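Plenus Outerwear Notes

A data card for the Plenus set of rain jacket wear records. Last edited 2 Apr 2025.

What this is

Plenus collects wear notes on three waterproof jackets: the Jemon, the Grolomport and the Górecki. All of them are sold as fully waterproof and highly breathable. I started the file after reading those words on one product page too many and wanting something to set against them.

Each row is one outing on foot. The columns are jacket, hours worn, weather, layer underneath, leak (yes, no, unsure) and a free comment. The file is plain CSV with a header row, and missing values are left blank. A blank leak field means it was never filled in, so please don't read it as a no.

What it can't tell you

Breathability here is an opinion. The testers wrote down whether they felt clammy, and people who walk fast feel clammy in anything. I have seen lab ratings quoted for jackets like these, but I don't know how the samples were prepared, so I left the ratings out.
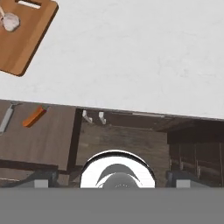
The leak column is better, though still shaky. Water that comes in at the collar gets blamed on the fabric, and sweat gets blamed on the rain. Where the comment said "damp" and nothing else, I coded it as unsure. That makes the Górecki look worse than it may be – its tester liked the word.

Wash history is patchy before October. A water repellent finish wears down with use, so comparing an early outing with a late one says little unless you know how the jacket was washed in between. Please don't average across the whole file and call the result a ranking.

Known problems

Outings 8 and 18 have the Jemon and the Grolomport swapped in older copies. The current file has them the right way around.
Wind is recorded in words, and "breezy" covers a lot.
Sizes are as printed on the label, which tells you very little about fit.

Use

Free to copy and change. If you publish a chart from it, keep the unsure rows in.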